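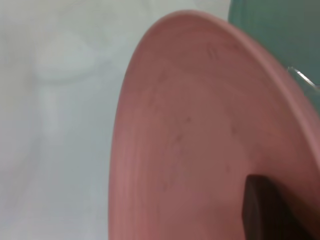

Hard water leaves a dull film on tableware that ordinary dish soap does not remove. The film is mostly calcium carbonate, with some magnesium salts, and it bonds well to any surface that has drained slowly. It also holds on to grease, so each wash leaves a little more behind than the one before. Colored pieces with a matte finish show the problem early. A salmon-pink plate with a slightly dusty look and a few small dark specks on the eating surface should be checked before it is scrubbed, as scale, food residue and metal marks each need a different treatment, and some finishes look dusty when they are perfectly clean.

Checking what you have

Wipe a small patch with a cloth dampened with white vinegar. Wait a minute, rinse, and dry completely. If the patch is darker or clearer than the area next to it, the haze was mineral. If nothing changes, try a drop of dish soap and warm water on a second patch. A surface that feels slick under a wet finger still has grease on it. A patch that looks clean when wet and dull again when dry, with no change after vinegar, is either a matte finish or a worn one. Neither can be washed off.

Removing mineral film

Mix 1 part white vinegar with 2 parts warm water in a plastic basin. Water at about 150°F works faster, but let it cool if you are working without gloves. Soak glazed ceramic for ten minutes, turn, and soak again if needed. Rinse under running water and dry with a cotton towel. Do not leave pieces to air-dry after this step or the film starts over.

Citric acid is a good substitute where the smell of vinegar is a problem. Use 2 level teaspoons to a quart of water. It is sold with canning supplies and keeps for years in a closed jar.

Do not soak anything with metallic trim, hand-painted decoration over the glaze, or a crackled glaze. Unglazed ware absorbs the solution. For these, use a soft cloth and plain water only.

Never mix vinegar or citric acid with chlorine bleach.

Gray and dark marks

Thin gray lines are usually metal transferred from forks and knives. They sit on top of the glaze and look like scratches. Make a paste of baking soda and water, rub lightly along the line with a damp cloth, and rinse. A powdered cleanser made for cookware is stronger — test it on the underside first, particularly on dark or matte colors, where it may leave a shiny spot.

Brown marks in cups are tannin. Fill the cup with hot water and a teaspoon of washing soda, leave it for an hour, and wipe out.

Melamine

Melamine should not be treated like ceramic. Skip abrasive powders and steel wool, which dull the surface permanently and make later stains worse. Most of it is not suitable for the microwave. Check the underside for the maker's instructions.

Dishwasher settings

Set the softener or salt level to match your water. Test strips are cheap, and many water suppliers publish a hardness figure. Na-rae Min, who sent in the original question from Andum, had her machine on the factory setting with water three steps harder. After correcting it she reported clear glasses within 6 loads, with no change of detergent.

Other points:
Clean the filter every two weeks and the spray arm holes when you can see deposits in them.
Keep the rinse aid topped up. Start at the middle setting and lower it if you see streaks with a bluish tint.
Do not overlap plates. Spray has to reach both faces.
Open the door when the cycle ends and pull the lower rack first, so water from the upper rack does not drip on it.

Storage

Dry the foot ring before stacking. It is often unglazed and can scratch the plate beneath. Put a paper towel or a circle of felt between pieces that are used less than once a month. Open shelves near a stove collect an oily dust, and plates kept there need a rinse before use even when they look clean.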